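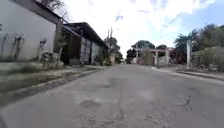 Pramness Residents Question Cirkon Paving Claims

Tue 19 October

The Pramness Street Users' League today asked Cirkon to back up its promise that a new cold-mix filler will keep potholes closed for 11 years. The company has tested it for one winter, on 3 streets.

"We heard the same thing from Ladefoged, and those patches were out by spring," said League chair Grethe Grímsdóttir. "I'd like to see a test report before the city signs anything."

Cirkon's September brochure cites more than 700 repairs but gives no addresses. The League has asked for the list and for the price per repair. It has had no reply.

Contact: Skarphéðinn Hauksdóttir, League press desk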